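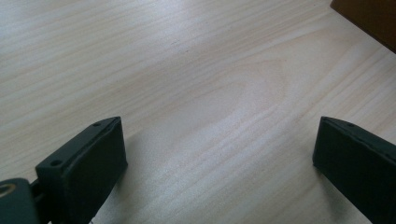 *Gripper fingers open over the pale tabletop.*

# How I'd budget a two-gripper tabletop setup

I've now put together the budget for a pair of hand-held grippers twice, once badly and once pretty well, so let me save you the bad one! Prices are in dollars and come from my own spreadsheet, so yours will move around a bit depending on where you buy.

## 1. Write down the tasks first

Before you open a single catalog, list what the hands have to do. Mine was short: pick things up, put things down, open and close a box. That told me I needed two grippers and a decent table (and that I could stop drooling over the fancy wrist units from Romton).

## 2. Price the pair

Ask for a quote on two grippers together. Sevis wanted nearly $800 for the pair, and Dikau came in higher but threw in a case I didn't need. Get the quote to say which of these are included:

- fingers and the screws that hold them on
- cables, with their lengths
- mounting plates
- shipping both ways if something arrives broken

Cable length is the one I missed the first time. Measure from the far corner of the table to wherever your computer sits, then add plenty of slack for your arms to move.

## 3. Put spare fingers on their own line

I set aside $180 for spares and small hardware. It felt like a lot for chunks of dark plastic, but I'd do it again. 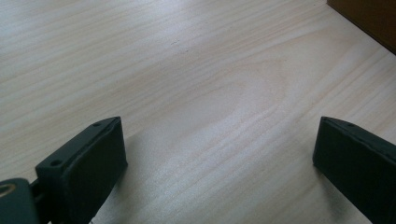
Orysia Kobzar wrote in to say she'd go further and order the spares with the first shipment, because her second order from Duman took so long that she paid for a table and a room she couldn't use. Good point, and I've changed my own sheet to match. Spares now go on order number one.

## 4. Don't forget the furniture

Table, chair, power strips, floor tape, curtains if you want to block off the rest of the room. None of it is exciting and all of it costs money! Check what you already own before you shop. And buy your task objects now, too, so you can test reach on day one.
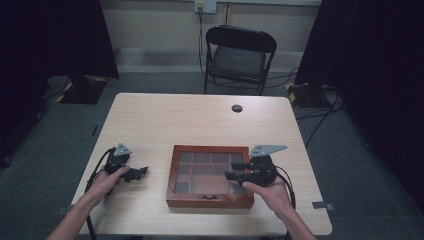 *Two grippers, one wooden box, and a folding chair back by the wall.*

## 5. Add it up, then wait a night

My total landed at $1,352 with the furniture in. I let the sheet sit until Monday, went back through it with a coffee, and found I'd listed the same cable twice. Send the order once every line has a supplier and a delivery date next to it. If a supplier won't give you a date, call them before you pay.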